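4 Restringing and storing your racket

4.1 Before you start

This section covers cutting out old strings, fitting a new set on the Tramima tabletop stringing machine, and putting the racket away afterwards. It applies to badminton frames only. For squash and tennis frames the clamp spacing is different, so use the separate sheet that came in the lid of the tool tray.

You will need:

The stringing machine, set up as in section 3
A packet of string or a length from a reel
Side cutters
The straight awl (not the curved one)
A starting clamp
A soft cloth

Allow an hour and a half for your first racket. It gets quicker.

CAUTION: Check the frame for cracks before mounting it. Run a thumbnail around the outside of the head, paying attention to the area between the ten o'clock and two o'clock positions. A cracked frame can collapse under tension and throw pieces. Do not string it.

4.2 Removing the old strings

1. Cut the strings in the middle of the head first, one main and one cross together, working outwards in a diagonal line. Cutting from one side only leaves the frame pulled out of shape.

2. Pull the cut pieces out through the grommets by hand. If a piece sticks, push it from the outside with the straight awl.

3. Look at each grommet. Replace any that are split or worn through to the frame.

4. Wipe the groove with the cloth.

Note: Single grommets are sold in strips. The flared end goes on the outside of the frame. Trim the inside end level with its neighbours.

4.3 Mounting the frame

1. Open the six supports fully.

2. Lay the head in the machine with the handle pointing towards the tension lever.

3. Bring up the supports at the top and the throat until they touch. Turn each knob a further quarter turn.

4. Bring in the four side supports until they just touch. Do not tighten them against the frame.

5. Turn the turntable through a full circle. The handle should clear the lever all the way round.

CAUTION: Side supports that are too tight are the most common cause of broken frames on this machine. If you can see the head change shape, back them off.

4.4 Fitting the main strings

1. Find the middle of the string and feed the two ends through the centre grommets at the throat.

2. Clamp one side and tension the other. Then tension the first side.

3. Work outwards, keeping the two sides level. Never let one side get more than two strings ahead.

4. Tie off each side at the grommet shown in your frame maker's pattern.

Set the tension with the sliding weight. The scale is marked in pounds on the front and kilograms on the back. If you do not know what the owner wants, ask. Club players who break strings often are usually better off dropping by a pound or two.

4.5 Fitting the cross strings

1. Start at the top unless the frame maker says otherwise.

2. Weave one string ahead of the one you are tensioning. The weave is much easier while the next string up is still loose.

3. Straighten each cross with your fingertips before you clamp it.

4. Set the crosses around 12 per cent tighter than the mains if your frame maker allows it. Otherwise use the same setting for both.

5. Tie off, trim the tail, and loosen the side supports before the top and throat ones.

Note: If you find a missed weave after tying off, the string has to come out back to that point. It cannot be fixed with the awl.

4.6 Storing the racket

Fresh strings lose some tension over the first day whatever you do. After that, most of the loss comes from heat and from the head being pressed out of shape, and both can be avoided with a little care.

1. Let the racket rest flat overnight before playing with it.

2. Dry the grip with a towel after play and leave it in the open air for a while before zipping it away.

3. Put the racket in its bag head first, with nothing else between the strings and the side of the bag. Shuttle tubes and shoes go in a separate pocket.

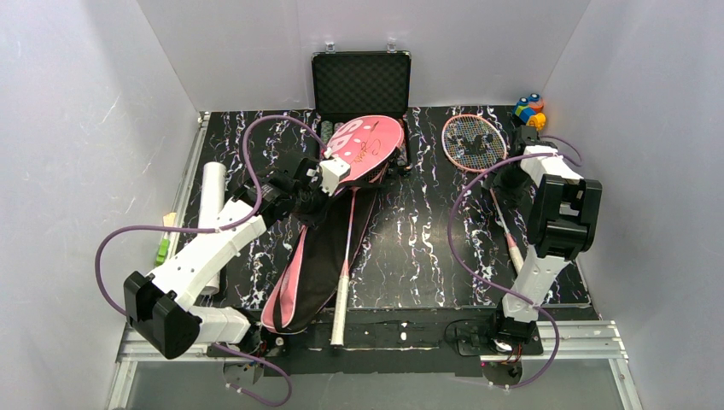 4. Keep bags away from radiators and out of parked cars. The boot is as bad as the back seat in summer - and glue in the grip will creep as well as the strings.

5. If bags are stacked, keep the pile low and put the heaviest at the bottom.

Note: Leave the zip open a few centimetres if the grip is still damp. A closed bag holds the moisture in and the towelling types of grip will start to smell within a week.

4.7 Keeping a record

Write the date, the string, the two tensions and the owner's initials on a sticky label and put it on the throat of the racket. Copy the same details into the log sheet at the back of this guide. A second label on the bag is useful where several people have the same model.

4.8 Spare parts

Supports, knobs and clamp pads for the machine can be ordered from Kneževič. Quote part 407 for the clamp pads and part 68 for the side support knobs. The pads are sold in pairs.

Section 4 revised by Yu-na Koo, June 23, 2022. Grommet notes by Relu Cârstea.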